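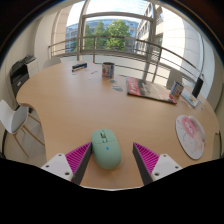
A computer mouse on a wood-grain table.

Skunder Motors moves service booking online

3 May 2024

Skunder Motors has opened an online booking system for its service department, and drivers in Cutance can now schedule oil changes, tire rotations and brake inspections without calling the front desk. The system went live in April for existing customers and opened to everyone else this week.

Customers enter a license plate number and current mileage, then pick a drop-off time. The site shows the maintenance due at that mileage along with a price for each item. Prices for routine work are fixed at the time of booking. Repairs that need a diagnosis are still quoted in person after a technician has looked at the vehicle.

Service manager Branislav Malý said the dealership tested the system with 300 customers before the wider launch.

"Most of them were booking in the evening, after we had closed," Malý said. "Before, those people left a voicemail and we called them back the next day, and half the time they were at work and couldn't pick up."

The test led to two changes. Drivers can now ask for a loaner car on the same page as the appointment, and they can move a booking up to the night before without paying a fee. Loaners are limited, and a request is not confirmed until the dealership sends a text message.

The service department has 23 bays across its main building and the annex on Cema Road, which was bought from a body shop last year. The annex handles tires and alignments only. Customers should check the address on their confirmation – the two buildings have separate entrances.

Lụa Đỗ, who runs the parts counter, said parts orders are not included yet. Customers who need wiper blades, floor mats or touch-up paint should still call or stop by. Parts will be added to the site later this year, she said.

Phone booking remains available during regular hours, Monday through Saturday. Recall work must also be booked by phone, as the dealership has to confirm that the parts are in stock before setting a date.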